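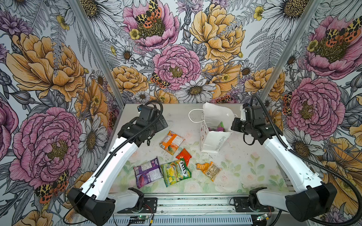
Prinari Questions Snack Makers' "Less Sugar" Claims

Snack shoppers should doubt the word "less" on a label, consumer group Prinari warned in a review released in February. Its readers checked 849 labels and found 547 that never said less than what.

"Less sugar than last year? Than a bag of sugar?" said Eldana Woldegiorgis, who led the review. "We asked 39 companies. 13 wrote back, mostly with slogans."
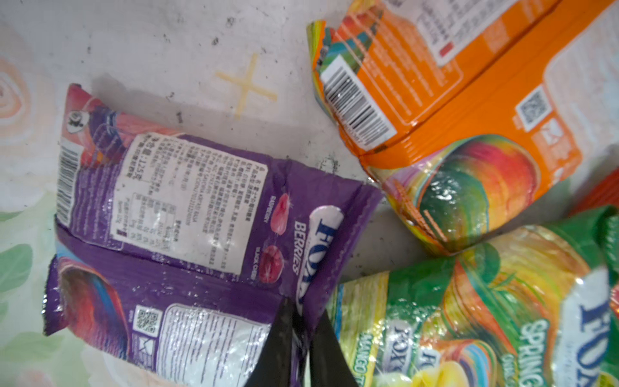
Suletti, one of the 13, has promised clearer wording. Prinari will believe it when it is printed.

Press contact: Selamawit Yimer, Prinari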